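Speaker notes: What Your Listing Doesn't Say
Clemton Short-Stay Hosts' Evening, 28 June 2022

Slot is right after the food. Expect chewing. Start anyway.

Opening

Say hello, say where my place is: second floor, two bedrooms, a balcony that looks at the harbor if you lean. Wait for the laugh. Admit that the listing said "harbor view" for two full seasons, and that a guest from inland wrote in the review that she had enjoyed the view of the parking lot and, on the third day, a mast.

That review is why I rewrote everything. The talk is about what I changed and what it did to bookings. Tell them I will be quick. I won't be, but tell them.

Show of hands: who has read their own listing since the day they posted it? (Last time I asked this in Uzor, two hands went up and one of them was reaching for bread.)

The numbers, and then no more numbers

Over the years I have kept every message guests sent before arriving. 1298 of them. I sorted them one wet November, when the apartment was empty and so was my calendar.

The same questions come up again and again. Where do I park. Is there an elevator. What time can I really get in. Can the kids sleep in the living room. How far is the beach, on foot, with a cooler. Is the Wi-Fi good, meaning can I work and pretend I'm at home.

Pause here. Every one of those was answered in my listing. They were in paragraph nine, under a sentence about the sunset.

Distance

People in this town measure distance to the beach the way anglers measure fish. My listing said "steps from the sand." It's 1370 steps. I walked it with a pedometer and a folding chair. Now the listing gives the walk in steps, mentions the hill, and says which side of the street has shade after lunch.

Bookings did not drop. What dropped was the number of people who arrived already annoyed with me.

If someone asks about straight-line distance on the map: gulls don't book.

Floors

Short point, don't let it grow. Say what floor you're on and say it the way your guests count. My second floor is a first floor to half of Europe. I now write "one flight up, 16 stairs, no elevator." Nobody has complained about the stairs since, although one gentleman did correct the count to include the doorstep.

Words I took out

Read these slowly, they get better with silence.

"Cozy." It meant the bedroom door hits the bed.
"Fully equipped kitchen." It meant four forks.
"Finishes of the highest quality." It meant I had painted.
"Minutes from everything." So is the hospital.

Then what went in instead: bed sizes, the width of the parking space, which burner is slow, the fact that the bakery downstairs begins its day at an hour when mine ends. Light sleepers book elsewhere now, and bakers' customers book me twice. 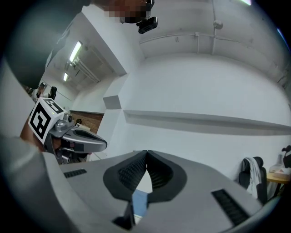
The cleaning fee

Room gets tense here. Have water.

My fee is $89. I used to hide it at the last step, where the booking site likes to put it, and I'd get the email that begins "Just wondering." Now it is in the second line of the listing, next to what it pays for: sheets, towels, floors, oven, and the balcony after a windy week. I also dropped the list of chores for guests. It used to run to a full page and ended with stripping the beds. A person who has paid to have a place cleaned should be able to leave a cup in the sink.

Someone from the Jinder side of town will say their guests don't mind chores. Nod. Move on. Do not repeat what happened at the spring meeting.

Calendars and lockboxes

I moved my calendar to Grolis last year so both booking sites stop selling the same Saturday. Mention that it works for me, mention that I'm not paid to say so, mention that I would quite like to be.

Lockbox: put the code in the message the guest gets on the morning of arrival, at the top, by itself. I had mine below a welcome poem. A family of five stood on the stairs in the rain scrolling past my rhymes.

Homework

Ask a friend who has never seen your place to read the listing and draw the floor plan. Mine drew the bathroom on the balcony. I fixed three sentences that same night.

Then pick the 6 questions you get most and answer them in the first screen of text, before any adjectives. You can keep one sunset. I kept one.

Questions

Likely ones: pets (yes, small, ask me about the parrot only if there's time), late checkout (yes, if the next night is free), whether I'll look at people's listings for them (yes, after dessert, one each).

If no questions, ask the front table how far they are from the beach and write the answer on the flip chart.

Return the clicker. It belongs to the hotel and they have started to charge.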